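Home Explore Notifications Messages Lists Profile More

Da-eun Oh
Thread on what we've been doing with shirt folding at Skalik. We finally have a result I'm willing to write down, so I'll try to keep it short.

The question was narrow. When a policy learns folding from teleoperated episodes, does it help to label the moment of each grasp by hand, or is the gripper signal enough by itself?

Most of our failures before this were bad grasps. The arm would close a little too far in from the edge, or catch two layers when it wanted one, and everything after that went wrong in a slow and boring way.
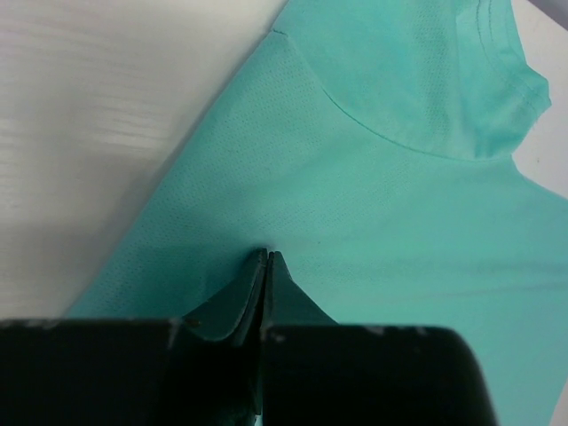

Grasp labels are simple in our setup. An annotator goes through the wrist video and marks the step where the fingers have cloth between them. The gripper's own reading is a poor guide, as thin cloth barely changes the final finger width. The wrist view makes it easier: on this mint shirt there's a small ridge held between the tips and faint lines in the fabric running toward it. Those lines are what we tell annotators to look for. If they can't find them, they mark the step as unsure and move on.

We had 2990 episodes in total. Every one got a grasp label or an "unsure." Bok-nam Yeom wrote the labeling tool (internal name Vosten) and did the first pass to work out the rules.

Then we trained two policies on the same episodes with the same settings. One used the labels as an extra prediction target. The other never saw them. No change to the cameras, the network size or the training length. 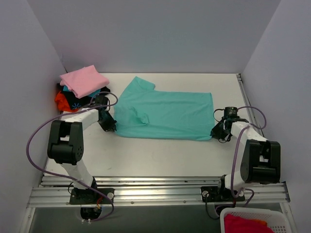 ENDUNLOW, August

Evaluation was on the two-arm cell. Each trial starts with a T-shirt spread on the table between the arms, and the policy gets one attempt. No resets, no help from the operator. A trial counts if the shirt ends up folded with the sleeves inside. We used up to 70 trials per policy, and both got the same set of shirts.

Without labels: 39 good folds out of 70. With labels the count was higher, but I'm holding that number until we've rerun it with a second training seed. One seed isn't enough to put a figure on it.

What I can say now is where the difference came from. It was nearly all in the first grasp. Once either policy had a clean hold on the edge, the rest of the fold went about the same.

The labels didn't help with collars. Both policies still grab too close to the neckline on some shirts, and I think that's in the demonstrations. Operators do it too. 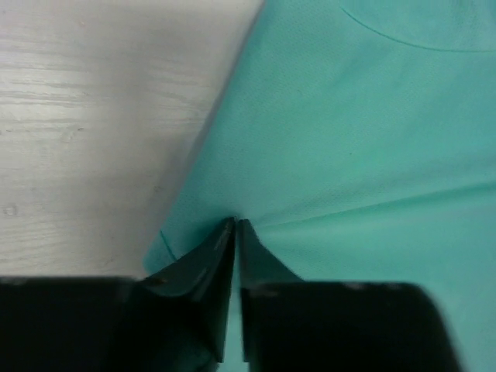

Bok-nam Yeom replied that the "unsure" steps should have been dropped from training entirely, and asked whether the gain would hold if we did that.

Fair question. We kept them in with zero weight on the label loss, so the policy still saw the motion but wasn't told anything about the grasp. Dropping them is a different test. It's on the list after the second seed.

Also on the list: the same comparison on the Seol data, which is all towels. Towels have no collar and no sleeves, so I expect a smaller gap, but the edges are thicker and the gripper signal might do better there by itself.

Labeling cost, for those who asked: the first 2 batches were slow while we argued over the rules. After that it was mostly scrubbing to the right second and pressing a key. I'd do it again for clothing. For rigid objects I probably wouldn't bother.

Will add the second seed to this thread when it's done.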